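Corner Shop Counter > Stock and Shelving > Multipacks: floor or shelf?

skuvlow_sam
Started 6/26/22

Settle something for me. I've taken over the drinks end of a small shop and the previous regime kept every shrink-wrapped multipack in a heap by the door. Customers climbed it like goats. I want them on the racking, middle level, with snacks underneath. My brother-in-law says the shelf will bow and I'll be mopping up cola until December. Who's right?

Vasanthi Talukder
You are, with reservations. Middle shelf is where people look and where they can lift without making that noise. Check what the shelf is rated for first. Ours are Hemholm units and the label was on the underside, where obviously everyone would read it.

drotach_dan
Disagree. Heavy things go on the bottom. I had 19 packs on a middle shelf once and one of the clips went at two in the morning. I thought we were being burgled by somebody very thirsty.

Vasanthi Talukder
Was that the shelf's fault or the fault of the man who put 19 packs on it?

drotach_dan
I've made my peace with not knowing.

skuvlow_sam
We're talking small bottles, and a couple of brands side by side. I'm not building a dam.

Ohemaa Amegashie
Middle shelf here for two years, metal racking, no floods. Drinks at waist height, sev and wafers standing up in a row below so people see the front of the packet. I sell more sev that way than I did off the hooks. Best week was 104 packets, and I ate very few of them.

Tip for putting packs up: one hand at the bottom corner, other hand on the opposite side, and don't hoist it by the plastic. The plastic is not your friend.
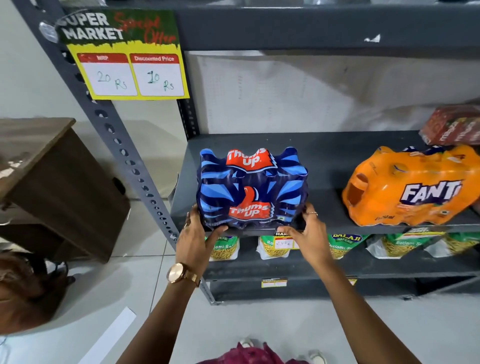

Thums Up going next to the Fanta, Ratlami Sev underneath.

drotach_dan
Very smart. I'd still swap the two shelves over. Crisps weigh nothing, put them up top and let the bottles sit low.

Ohemaa Amegashie
Then my older customers are bending to the floor for a multipack of 250ml bottles. No thanks.

shetty_stores
Price labels, while we're here. Do you write them on the packet or rely on the shelf edge? I did the edge only and spent a month arguing about whether things had "moved".

Ohemaa Amegashie
Both. Handwritten sticker on a packet, ticket on the lip. People still ask.

skuvlow_sam
Found the label. 212 kg a shelf, evenly spread. Brother-in-law now says he was talking about a different shelf.

drotach_dan
Check the clips anyway.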